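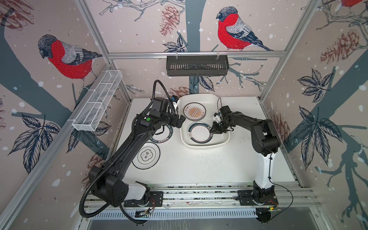
Two plates in a white basin.

Using less water in the kitchen garden and at the sink

Rainwater that falls on a paved yard runs straight to the drain and does nothing for the soil. Water held in a butt, or allowed to soak away through a bed, is used by plants and returns slowly to the ground.

Collecting
Fit a diverter to the downpipe at the height of the butt's inlet. One millimetre of rain on one square metre of roof yields one litre, less losses in the gutter. A 100-litre butt therefore fills quickly, and a second butt should be linked to it near the top. Keep the lid on. Clear the gutters in April, once the worst of the moss has come down.

Reusing
Rinsing water from vegetables can go on beds and pots the same day. Do not store it – it turns sour and smells. Water containing bleach, salt or dishwasher powder goes down the drain. Washing-up water with a little ordinary liquid may be used on established shrubs, but keep it off seedlings and salad leaves.

Keeping it in the soil
Spread 9 cm of leaf mould or bark over damp soil, leaving a gap around stems. Bare ground dries faster and washes away in heavy rain. On a slope, plant in rows across the fall – a low ridge below each row slows the run-off.

Dinesh Ahuja, January 2019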